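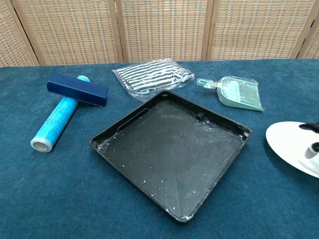

Photo: Sumuvwood workshop, August

Table cover and screen, gallery page

The gallery covers the small-goods table at Sumuvwood, where mixed household items are laid out before they are sorted, bagged and put on shelves. The subject is the surface and the backdrop more than the goods, which change with every batch. Readers who want the sorting rules will find them on the shelving page.

Cover

Deep teal-blue, with a soft, carpet-like face and a slight mottle of lighter and darker patches. It runs back to the foot of the screen and meets it in a nearly straight line. We bought it from Dosetti as a remnant and cut it to fit the top. Grip is good. Smooth packaging stays where it is put, even at an angle.

Lint is the main drawback. Vacuum with the brush head, always in one direction. A damp cloth pushes dust deeper into the pile.

Screen

Folding, with woven panels in beige and tan held by light wooden strips. The weave is a regular grid of small rectangular cells, cream next to light brown, in horizontal rows. The screen came from Ebihara with a matching floor mat that is now used elsewhere.

The posts do not all stand plumb when the panels are opened to the width of the table. Closing the folds a little brings them upright but shortens the run. We leave it open – full cover behind the table matters more here than straight posts.

Roll and box

Light blue roll in a glossy, translucent wrapping with small lettering along its length. The exposed end has a white core with a grey inner ring. A long, narrow navy-blue box with a matte surface lies across the upper part of the roll, with its left end on the cloth.

For storage, rolls go flat on the lower shelf, ends facing out. Boxes of this shape go upright in the divider. Maximum load on the lower shelf is 30 pounds.

Striped fabric

Folded, black and white, in a clear plastic bag near the back of the table. Textiles stay bagged until they reach the linen shelf. Bags are reused if the seal still holds.

Dustpan

Set toward the right, in front of the woven panels. Cleaning tools are the last group to leave the table and go to the hooks by the door, never into a bin with textiles.

Shelving notes

The shelves are a Nodico unit, second-hand, with adjustable brackets. Clear height between the lower two shelves is 315 mm. Clear depth is 400 mm, enough for most boxed goods laid front to back. Longer items lie across the full width on the top shelf.

The unit is fixed to the wall at 2 points. Check both screws whenever a bracket is moved – the old plugs tend to work loose.

Next gallery: linen shelf and bins.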